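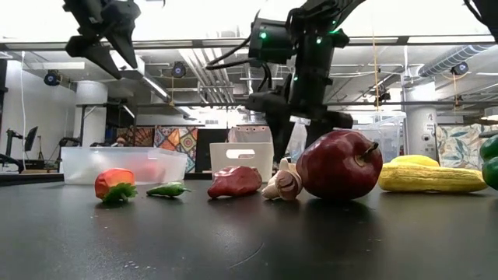
A red apple and a small white mushroom, both toys.

Samina Kiani was nine when her family moved to Jellcombe, and she remembers the first school lunch very well. "I had rice with lentils in a metal box," she says. "The other children had bread with something flat inside. I closed the box again and I stayed hungry until the afternoon."

Today she runs a cooking course for parents of children who eat very little. It began in July with 20 families, and now 60 are on the waiting list. I met her in the kitchen of the old Stamatopoulos bakery, where she rents the back part two evenings a week.

Her main rule is that the child should not be watched. "Parents look at the spoon all the time. I did it also with my son. He ate peas only when I was washing dishes." She tells the parents to put the new food on the table, eat it themselves and talk about the day — even if it goes back to the kitchen untouched.

Not everybody agrees with her. Senthil Acharya, a father of two girls, left the course after the second evening and came back later. "I thought, I pay for this and she tells me to do nothing," he says. His older daughter now eats mushrooms, but only raw. The younger one still refuses all soup.

I asked Kiani what she cooks when she is tired. "Eggs," she said, and then after a while, "Eggs with too much onion."

The next course starts in the autumn. The price stays the same, and younger brothers and sisters can come along.

17/08/2003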